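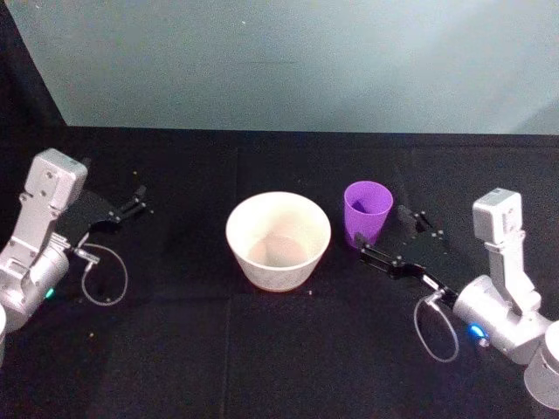
Brirnero 2 keeps switching to the wide lens when I zoom in

Status: Solved (see last update)
Device: Brirnero 2, bought new
Software: Sornadeo 11, November patch
Category: Camera

Hi all, first ticket here so bear with me if I put this in the wrong place.

My phone has started doing something really annoying with the telephoto camera. I open the stock camera app, tap the zoom button, get a lovely close view for a second or two, and then the picture jumps. It hops over to the main camera and crops in, so everything goes mushy. If I hold very still it sometimes jumps back, and then off it goes again. Back and forth, back and forth. In video it's even worse because you can see the colors change each time it flips!

It was fine before the November patch. I went from the October build straight to this one, no beta stuff, nothing rooted. I mostly use the zoom for birds at the feeder and my daughter's soccer games, so all of it outdoors and in decent light. I know phones swap to the main lens when it's dark, and this was at lunchtime with the sun out.

What I've tried so far:

Restarted the phone. No change.
Cleared the cache for the camera app. It behaved for one evening and then went right back to it.
Cleared the app's data too, which wiped my settings (my own fault, there was a warning).
Took the case off. It's a Vass folio with a pretty thick lip by the lenses, so I had high hopes for this one. Nope.
Cleaned the lenses with a proper cloth.
Safe mode. Still jumps.

I also put a third-party camera app on there that lets you pick the lens yourself, and in that one the telephoto stays put. I took a whole bunch of shots of the neighbor's chimney and they were all sharp. So I'm guessing the hardware is okay?

Update, same evening

Géza Borbély from Futance support wrote back within a couple of hours, which I did not expect. He asked for the camera app version, a log, and whether Auto Macro was switched on. It was! I don't remember ever touching it, but I suppose clearing the data put it back to the default.

Turned it off and tested for some 4 minutes. Better, but the jump still happened when I pointed at anything with a fence or branches in front. Sent him the log. The first upload failed (the form doesn't like file names with spaces in them, so watch out for that) and the second one went through.

Update 2

Géza says the log shows the focus sensor reporting a very short distance even when I'm aiming across the street. The app then thinks I'm too close for the telephoto and swaps lenses. He had me run the sensor calibration, and I'd never have found it on my own, so I'm writing it down:

Settings, then About phone, then tap Camera module six times. Go back one screen and there's a new line called Distance reset. Point the phone at a plain wall from across the room, press Start, and keep it still until it buzzes.

Mine failed the first time with "surface not suitable" – I had it aimed at wallpaper with a pattern. Painted wall in the hallway, worked right away.

Update 3

Two days of use now and not one jump. Zoomed video is smooth, colors stay the same, and Auto Macro is back on with no trouble either. The case is back on too.

One leftover thing: the zoom button now shows 2x first when I open the app, and it used to remember where I left it. Géza says that's a separate bug and it already has its own ticket, so I'm marking this one as solved. Thanks for the quick help!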